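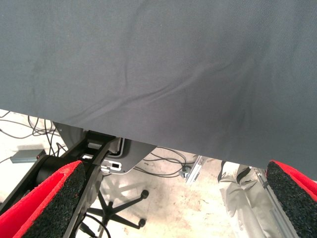

Dark gray woven cloth with a long diagonal crease.

Changes to packing and inventory rules for machine-part loads
Esidon Removals customer newsletter, October 8, 2023

The revised packing schedule for workshop and light-industrial moves applies to all jobs booked from this issue onward. Household jobs stay on the old schedule. If a household job includes a garage shop with more than one floor-standing machine, the shop portion is quoted under the new schedule and the rest under the old one. Both parts appear on the same quote, with separate subtotals.

The revision follows a review of 204 completed workshop moves handled through the Tomaszewski depot. Wanda Walczak pulled the job sheets and sorted the damage and delay reports by cause. In 51 of those moves the crew recorded a delay at unloading. The most common entry on the sheet was "contents of crate not as listed." Breakage was a much smaller group, and most of it involved glass gauges and plastic handwheels packed in the same crate as steel parts.

Inventory

Each crate now carries a two-part label. The upper part has the job number and crate number. The lower part lists contents by machine, then by part. "Misc. parts" is no longer accepted as a line on its own. If a part can't be identified, the customer gives it a number and writes the same number on a tag tied to the part.

Customers who pack their own crates will get blank labels with the booking papers. Please use a paint marker or a pencil. Ballpoint has rubbed off in transit on several jobs, and felt-tip runs if the label picks up any oil.

Labels go on one long side and one short side. Do not label the lid. Lids get swapped.

Surface protection

Parts with a machined face are wrapped one at a time. Oil the face lightly, cover it with waxed paper, then add a layer of cloth or padded wrap and tie it. Tape must not touch bare metal. Residue from the tape is slow to remove, and the solvents used on it will also take off the oil.

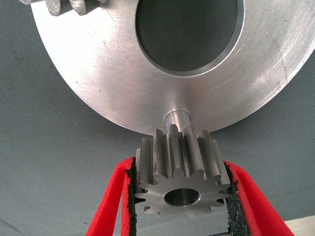

Flat round parts such as flanges, faceplates and blank wheels travel on edge in a slotted crate, or flat with a full layer of padding between each one. Stacking them face to face with paper alone is not allowed under the new schedule. Gears travel separately from flat parts. Crews have been told to repack at the customer's site if they find the two mixed, and the repacking time is billed at the hourly rate.

Moving blankets supplied by us are for outside wrapping only. They pick up grit on the truck floor and should not go against a finished face. Blankets are counted out and counted in, and any that stay behind are billed after 14 days.

Crate limits

The weight limit for a hand-carried crate drops to 51 pounds. Heavier crates must be built on skids with clearance for a pallet jack. The limit for a single skid on the standard liftgate truck is 198 pounds per square foot of skid base. Above that we send the truck with the steel deck, which runs from the Tomaszewski depot only and needs two extra working days of notice.

Please measure the skid and not the machine. Several quotes last quarter were worked out from the machine base, and the skids turned out larger than the door opening. The usable opening on the liftgate truck is printed on page 2 of the booking papers.

Fluids

Drain coolant, hydraulic oil and gearbox oil before the crew arrives. Leave the drain plugs in, finger tight, and put a pad under each one. A machine that is still leaking at pickup will not be loaded. Waste oil is not carried, sealed or otherwise. Most county transfer sites take it in small amounts, but call first.

Tracking

Crate numbers will be entered in Tondex at pickup and again at delivery. Customers get a link that shows the list and the time of each scan. It does not show the position of the truck. The older Cluloslow list will stay readable until the end of October so that open jobs can be closed out. Nothing new will be added to it. If you need a copy of an old Cluloslow inventory, ask before then, and give the job number and the delivery ZIP code.

Claims

The claim period is unchanged. Report visible damage on the delivery sheet before the crew leaves, and hidden damage in writing within nine days. Claims for a part that doesn't appear on the crate label will be returned with a request for proof that it was loaded. A dated photo of the open crate is accepted as proof. So is a packing list signed by the crew lead.

Quotes already issued

Quotes issued under the old schedule will be honored at the quoted price, including the old crate weight limit. Customers holding one of these may switch to the new schedule by replying to the quote email. For small loads the new schedule is usually cheaper, as the flat packing charge has been replaced by a per-crate charge. For loads with many small crates it comes out higher.

Questions on the schedule go to Zofia Żak at the Esidon booking desk. Questions on a job already on the road go to the depot, using the number on the delivery sheet.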